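Calado keeps its wooden table and opens a sorting corner for small things

Kammont, 2026-05-27

The reuse center Calado in Kammont has decided to keep the long-serving wooden table in its back room. The table was on the list of furniture to be replaced before summer, together with two cabinets and the old coat rack. Now it will stay where it is, between the walls with the white brick pattern, and it will be used for the sorting of small things which people leave at the center.

"We measured three other tables and we sat at all of them," said Bernice Acheampong, who has managed Calado for six years. "They were lighter to move, I admit. But the people who sort here asked for the brown one, and I did not find a good argument against them."

The center receives boxes from households in Kammont and in neighboring Zusmont. Clothes and books have had their own shelves for a long time, but small items were a problem. They came at the bottom of the boxes, mixed together, and often they waited for weeks in the corridor. Last year 255 boxes were registered as "mixed, small," and 19 of these were still not opened in January.

With the new arrangement, one mixed box is emptied on the table at a time and the things are grouped before anything is carried to the shop. A sponge, a work glove with a blue cuff and a red pipe wrench can easily come to the same table, although they will leave it in different directions.

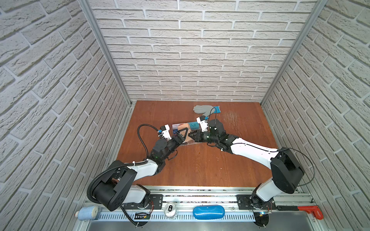 Tools go to the repair shelf, where Abílio Abreu looks at them on the same afternoon if he can. Cleaning articles are kept for the center itself when they are unused, and otherwise they are thrown away. Cans go to the metal container in the yard. Gloves are a more difficult matter — Mr. Abreu wants to keep single ones for one month in case the second arrives, and Ms. Acheampong would prefer two weeks. For the moment it is one month.

Packages with unclear contents must be put to one side and shown to a member of the staff. This rule existed before, but it was written only on a paper inside the cabinet door, and it will now hang on the wall at eye height.

The table will not be sanded before the start. An offer for sanding and new varnish was received in spring, at a price of 3000 for the table and the two benches from the entrance hall, and the center has declined it. The surface has scuffs and fine scratches, but the grain is still strong, with long waves and high loops in the middle part. Mr. Abreu, who was a furniture maker in Zusmont before he retired, has proposed to clean the wood with a damp cloth and to put on a thin layer of wax in June.

"One layer, and then two days without any box on it," he said. "I have asked for these two days in writing."

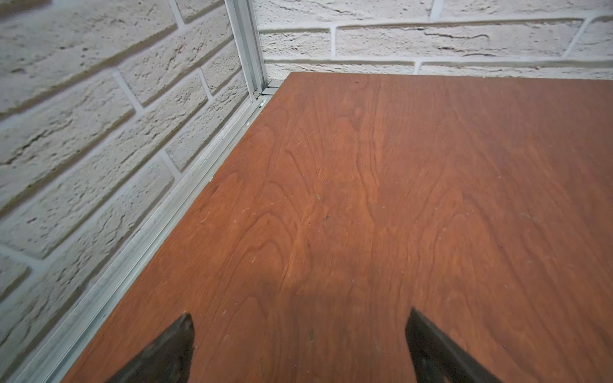 Cards from the print shop

The first larger delivery for the new corner came from Pidex, a print shop in Kammont which gave up its counter this spring. The shop passed on its folders with sample cards, paper samples and some of its display material. The plastic cards are of the kind that customers could take in the hand before they placed an order. Several carry the word VIP in large letters, and where a customer's name would be printed, one finds only "logo."

They have no value as cards, but Ms. Acheampong has already had requests for them. A school in Zusmont would like to have a part for its pretend shop, and a theater group has asked for black ones. Cards which nobody has reserved by the end of June will be given out at the counter without payment.

Until then a selection is kept in a clear organizer with pockets in steps, so that visitors can see the different designs without opening the folders. People who want to reserve a card are asked to write down the color and the main word on it, and to leave it in its pocket.

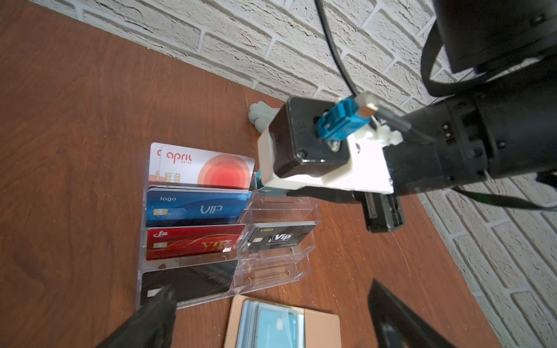

Sample cards in the clear organizer on the wooden table. The lowest pocket on the right is free.

The sorting corner can accept mixed boxes during the normal hours of the center. Boxes should be closed and not heavier than one person can carry, and the list of contents on the lid is still welcome, even when it is not complete. Liquids, medicines and batteries are not accepted.

A new leaflet with these rules has been printed in 130 copies and is available at the entrance and at the library in Zusmont. A Portuguese version is being prepared by Mr. Abreu and should follow in June, after the table has been waxed.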